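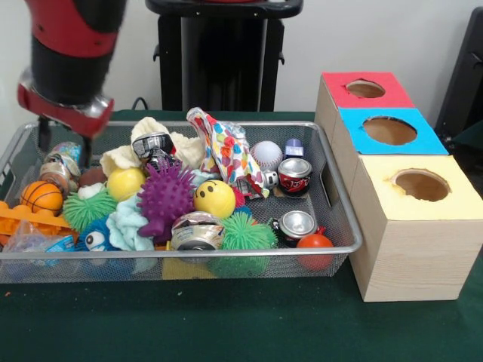
Flosetti Training Goal for Handball, Folding Model

Product overview

The Flosetti folding goal is made for handball clubs and school sports halls which must put the goals away after each session. It has the full match size, 3 metres wide and 2 metres high inside the posts, and it folds flat against the wall when the badminton group or the gymnastics group comes after you. Two adults can put it up. Please do not let one person do it alone, even a strong one.

The goal is sold one by one or as a pair. Most clubs take the pair, but if your hall has already one good goal, you can order a single one and choose the colour of the stripes to match.

What is in the delivery

Goal frame with folded side arms
Net, white, with hooks already put on
Four floor fixings with rubber caps
Wall strap for storage
One hexagon key
Printed instructions in English, German and Hungarian

The drop net, which hangs behind the line and stops the ball from jumping back into the court, is not in the delivery. It can be ordered separately under the name Flosetti Stop. We recommend it for halls where the wall behind the goal is hard.

Frame and posts

The posts and the crossbar are square aluminium profiles, 8 by 8 centimetres, with rounded corners. The stripes are painted and then covered with a clear coat, so they do not come off like the stickers on our older model. You can order red and white, blue and white or black and white. The side arms are steel. The joints between the arms and the posts were made new last February, after several clubs told us that the old joint became loose in the second season. The new joint, by Bognár, has a wider bolt and a lock nut. It can also be fitted to goals of the older model, please ask for the conversion set.

Net

The net is knotted polypropylene, 4 mm thick, mesh size 100 mm. It is hung with plastic hooks that slide into a groove at the back of the profile. There are no open metal hooks anywhere on the goal. If a hook breaks, you push it out with a screwdriver and slide in a new one. A bag of spare hooks costs very little and it is wise to have one in the cupboard.

Measurements

Inside width: 3.00 m
Inside height: 2.00 m
Depth at top: 80 cm
Depth at floor: 100 cm
Depth when folded: 26 cm
Weight without net: 47 kg

Fixing to the floor

A handball goal must always be fixed before anybody plays. This is true also for a short warm-up. The Flosetti goal can be fixed in two ways: with screws into floor sockets, or with a wall bracket. The floor sockets of most halls fit without changes. If your hall has the old Drurton sockets, you need the adapter plate, because the holes stand closer together. Measure from the middle of one hole to the middle of the next and write the number in the order form. We check it before we send.

Children must not hang on the crossbar. A warning sticker with a drawing is on the left post, and we can send a new one free of charge if it is worn off.

Care

Wipe the profiles with a damp cloth and a mild soap. Resin from the players' hands is best removed with the Dekinlow cleaner, which we also sell. Do not use petrol or nail varnish remover, they make the clear coat dull. Check the bolts at the beginning of the season and again in the middle of it. The net should be changed when the first holes come, not when the ball goes through.

Price and delivery

Single goal with net: 612 euros
Pair of goals with nets: 1,190 euros
Flosetti Stop drop net: 38 euros
Adapter plate for Drurton sockets, set of 2: 122 euros
Conversion set with Bognár joint, per goal: 307 euros

All prices are with tax. Goals are delivered on a pallet to the kerb, so please have some helpers ready to carry them inside. The driver calls one hour before he arrives. Nets and small parts come by normal parcel.

Orders that reach us after Dec 16, 2025 will be sent in the new year. Red and white is in stock. For the other two colours please count with three more weeks.

Guarantee

Five years on the frame, two years on the joints and the paint, one year on the net. Keep the invoice. For a claim, send us two or three photos of the damaged part and the number which is stamped inside the right side arm, near the floor.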